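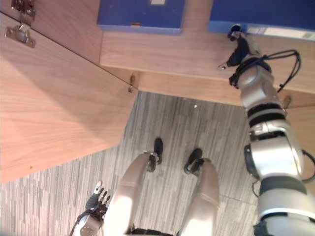

图1 矮柜内侧的铰链，层板上放着两只蓝色盒子

第三节 矮柜的摆放、调门和收纳

柜体装好、背板钉牢之后，就可以翻到这一节了。我自己在办公室装过不少Briment矮柜，下面的顺序是我一遍遍试出来的，和包装里那张折页略有出入，以这里为准哈。

开始之前手边备好：十字螺丝刀一把（手动的，别用电动的！），小水平尺，软布，还有随柜附送的零件袋。零件袋里有16颗短螺丝，先倒在盘子里，别直接倒地毯上，灰色花纹的地毯找起银色小螺丝来真的很要命。

3.1 定位

1. 先把柜子推到大概的位置，门的一侧朝外。推的时候两只手扶住侧板下半截，不要拽着门走，铰链受不了这个。

2. 柜门前面留出至少185厘米的空地。听着有点夸张，可是人要蹲下来，门要全打开，旁边可能还有同事拖着椅子经过，留少了天天磕膝盖。

3. 方块地毯上有拼缝，柜脚尽量避开。我有一台就是一只脚压在缝上，门怎么调都往一边歪，折腾到下班才发现毛病在地上。
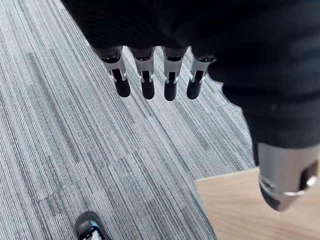
4. 水平尺横着放一次，竖着放一次。气泡偏了就转柜脚，每次转半圈，转完等一会儿再看，地毯的绒会慢慢压下去一点。

注意：柜子里有东西的时候不要调脚。先清空，调好再放回去，懒不得。

3.2 调柜门

1. 把门开到最大，找到侧板上的金属铰链。安装板上有小螺丝，铰链臂上也有，这两处管的事情不一样，别一上来全拧松了。

2. 门左右不齐，拧铰链臂靠前的那颗。顺时针一点点，关门，看缝，再开门，再拧。我一般来回三四趟就差不多啦。

3. 门高低不齐，把安装板上的螺丝松半圈，托着门往上抬或者往下放，再拧紧。一个人做不来就找本厚书垫在门底下，比喊人快。

4. 两扇门之间的缝从上到下一样宽，就可以收手了。别追求完美，用上一阵子门还会自己沉一点，到时候再调一次就好。

小心：拧到有阻力就停。木板里的螺丝孔滑了丝很难补，真滑了就换旁边的备用孔。

3.3 和办公桌、活动柜搭配

矮柜很少单独用，多半要跟桌子和带抽屉的活动柜摆在一起，所以这里多说几句。

1. 活动柜推进桌面底下，抽屉正面朝着坐的人。推进去以后把最上面的抽屉拉开试试，碰不到桌架才算到位。

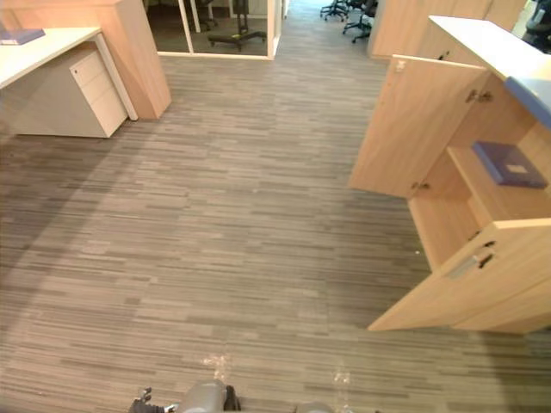 2. 通道要先留出来，再去决定矮柜靠哪边。我吃过亏，柜子摆得漂漂亮亮，结果一开门就把半条路堵了（保洁推车过不去，又全部重来一遍）。

3. 桌上常翻的文件夹就留在桌上，别硬往柜里塞。一周才看一次的再收进去。

4. 玻璃隔间旁边的柜子，和玻璃之间空出一拳宽，擦玻璃的时候手伸得进去。

3.4 往层板上放东西

1. 每块层板均匀放重不超过200牛，打印纸整箱整箱地摞是不行的哦，拆开分两层放。

2. 盒子与盒子之间留一点空，拿的时候手指插得进去。挤得满满当当看着整齐，抽一个出来就带倒一片。

3. 标签朝外贴。我习惯用Cui的白底标签纸，撕下来不留胶，字写大一些，蹲着也能看清。

4. 重的靠里，轻的靠外，文件盒的长边顺着层板放。

提示：层板擦灰用拧干的软布就行，顺着木纹擦。酒精和去污膏都别碰，会发白。

3.5 收尾检查

地上看一圈，有没有掉下的螺丝、木屑、包装袋的小碎片。碎屑藏在地毯条纹里特别不显眼，我会蹲低了侧着看，再拿吸尘器过一遍，柜子底边那条缝尤其要吸。

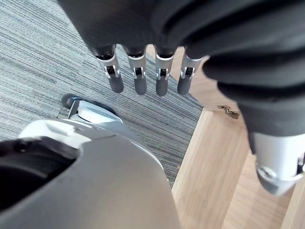
图2 灰色条纹地毯与木制部分相邻的位置

门开合几次，听听有没有吱呀声。有的话，在铰链转轴处点一小滴缝纫机油，开关几下，把多余的油擦掉。铰链按出厂说明能开合1,000多次再做第一次保养，不过我建议换季的时候顺手看一眼就行。

缺零件的，把零件袋上的编号抄下来，发给Trastbridge的售后，附上购买凭证。层板需要加订的，在Brurnura的配件页选同样的木色，下单前先量一下柜内宽度。

本节更新于2025年9月11日。抽屉滑轨的安装见第四节。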